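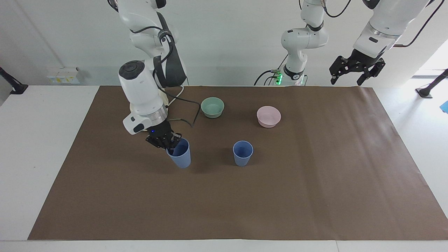 Romain Vasseur would have dropped the paper on the first day. The friction varies too much across a creased sheet, he argued, and any result obtained on it would be hard to repeat. Ayodele Nwosu, who runs the tableware study at Prindedau, kept it.

"A bare white table gave us cleaner numbers," she says. "It also gave us a policy that failed as soon as the surface changed. I wanted the variation inside the training set."

The study asks a narrow question: how many demonstrations does a two-armed system need before it can sort cups and bowls it has not handled before, and does it matter which hand the demonstrations favor? The arms are unequal by design. One carries a multi-fingered hand, the other a parallel gripper with two fingers. Nwosu's group recorded 647 demonstrations by teleoperation, then trained the same network on subsets of different sizes.

The outcome was flatter than expected. With 30 demonstrations per object type the system completed 57 percent of trials. With the full set it reached 88 percent. Most of the gain came early, and the last third of the data added almost nothing for cups.

"Cups saturate," Nwosu says. "The rim is a good feature. The fingers close over it, the thumb finds the wall, and small errors in approach are absorbed. Bowls don't saturate, at least not with the data we have."

Shallow bowls are the weak point. The hand tends to push down on the near side of the rim before it has closed, and the bowl tips or slides. On paper it slides unevenly. The parallel gripper does better, since it can pinch one edge from above, but it needs the approach angle to be right.

The policy, called Tiltano inside the group, chooses an arm at the start of each trial and is not allowed to switch. I asked whether that was a limitation.

"Yes. It was a deliberate one," she says. "If you let it switch, you can't tell a bad choice from a bad grasp. We wanted those two errors separated in the log."

When they were separated, bad choices turned out to be the smaller share. The network picked a workable arm in most failed trials and then lost the object in the last few centimeters. Vasseur, who did the failure analysis, puts this down to the cameras – the fingers hide the rim at the moment the position estimate matters most.

Tactile sensing would be the usual answer. Nwosu is cautious about it. "It adds a second thing to calibrate. I'd like to see how far a wrist view gets us first."

A follow-up with stacked bowls is planned for August. The paper stays, and Vasseur has asked for a fresh sheet at fixed intervals, logged by trial number. Nwosu has agreed to the logging.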